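Seltside store helper: notes after the trial

Jan 25, 2019

I said in November that I would write something up once we had used the Seltside for a while. The trial is over, the invoice has been paid, and a few people have emailed to ask whether they should bother. So these are my notes. I paid the normal trial rate and have no deal with the company.

For anyone new, I do operations work for a small group of grocery stores, and I write this blog on my own time. The Seltside is a two-armed robot with a gripper on each arm and a camera near each gripper. It is made by Pilstead, and they sell it mostly as a service. You don't buy the robot. You sign up for a plan, they bring it in, they set it up for your floor, and they come back when it needs attention. The job they sell it for is basket picking. An order comes in, the robot goes down the aisles with an ordinary shopping basket, picks what is on the list, and brings the basket to the counter.

Setup

Setup took longer than the brochure says. The brochure says one working day and we needed 2. Most of the extra time went into the product list. Pilstead wants every item you plan to have picked put into their system with a name, a shelf location, and a set of pictures. Our list had 1,439 items on it when we started. After we took out the things the robot isn't rated for (glass jars over a certain weight, anything behind a door, the bakery case) we were down to 1,253.

The installer was Vasiliki Liapis, and she was good. She answered questions directly and told me when the answer was no. I asked whether it could open a refrigerated case and she said no, not on this plan and not on the next one up either. I would like to see more of that from sales staff.

The mapping part was easy. You push the robot through the store once while it records, and then you fix up the aisle names on a tablet. The tablet software is called Mollah. It is plain and a little slow, but I never lost any work in it. The one thing I would change is the search box, which only matches the start of a product name. If you have something entered as "large red apples" and you type "apples," you get nothing.

Packaged goods

This is the part it does best. Boxes, bags of chips, candy, and anything else with a printed front and a fixed shape are where you should start. It checks the label with the gripper camera before it closes on the item, and if the label doesn't match it stops and asks. 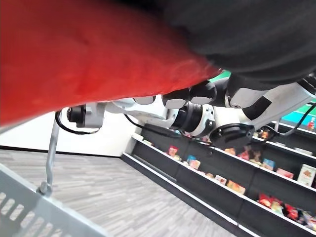
Soft things are harder. A half-full bag changes shape when you squeeze it, and the default grip setting is on the light side. We had a number of bags slide out in the first week. Vasiliki had us raise the grip one step for that group of items and the drops mostly stopped. You can set grip by item or by group in Mollah. Do it by group. I started by item and regretted it.

The other thing to know is that the arms need room. With a basket in play, the robot takes up more of the aisle than a person with a basket does. Our narrow aisles were a problem at busy times, and we ended up running it early in the morning and after the dinner rush. If your store is tight all the way through, measure before you call them. The spec sheet gives a minimum aisle width, and I would add some to it.

The basket

I was glad to see that it uses a regular basket. Another service we looked at last year wanted us to buy special totes, and the totes cost enough to kill the idea. With the Seltside you pick a basket style from the ones they have tested, and the gripper holds it.

The handle matters more than you would think. If it falls flat, the robot has to fish for it, and that costs time on every order. We asked the morning crew to leave the handles up when they stack the baskets by the start point. That fixed it most days.

Produce

Produce is an add-on. It costs extra each month, and Pilstead lists it as "early." I think that is a fair word for it.

Peppers went well. They are firm, they have a clear color, and the robot can get its fingers around one without disturbing the others too much. Lemons were fine too. Carrots with the tops on were slow. It would often pick up two by the leaves and then set them both back and try again. Cucumbers were somewhere in the middle.
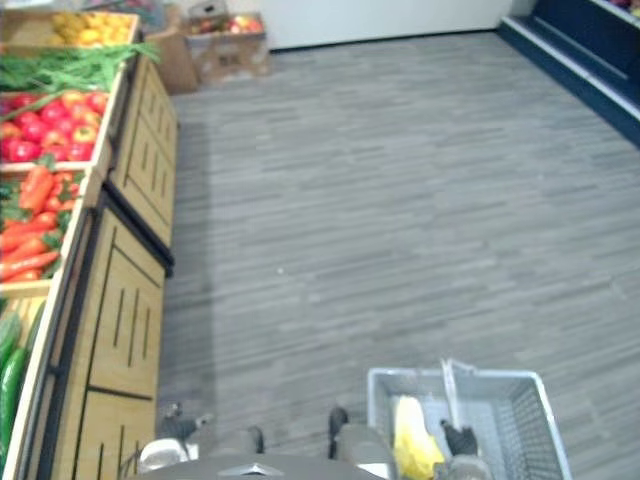
In the produce aisle with a basket at the right, peppers and carrots on the left.

Green onions I took off the list after a few days. A bunch that hangs over the edge of a crate confuses it, and ours always hang over the edge of the crate. You could restack them to suit the robot, but then you are paying someone to do that.

It also doesn't judge quality. It will take whichever pepper is easiest to reach, good or bad. Pilstead says a ripeness check is planned. I don't buy things based on what is planned, so I'm leaving it out of my opinion.

Numbers

Over the trial we sent it 1,073 items to pick, not counting the practice runs. I'm not going to post the success rate, because the contract asks me not to, and I signed it. I can say that packaged goods were good enough that the crew stopped checking every basket, and produce was not. They checked produce baskets right to the end.

Speed is below a person who knows the store. It is closer to a new hire in the first week. It doesn't get faster after that in the way a new hire does.

Support

I called support four times. Three calls were answered quickly and the problem was fixed over the phone. The fourth was a wrist cable cover that had come loose, and for that they had to send someone from the Siltville office. That took two days, and the robot sat in the back during that time. The contract gives you a credit for down days, but you have to ask for it. It isn't applied on its own.

Would I sign up?

For packaged goods in a store with decent aisles and steady online orders, yes, on the basic plan. I would skip the produce add-on for now and look at it again when they drop the "early" label. For a small store with a handful of orders a day, the monthly fee is too high for what you get.

We have asked for a price on the basic plan for one location. If we go ahead I'll post again after a few months. If you want the settings we ended up with for grip groups, email me and I'll send the sheet.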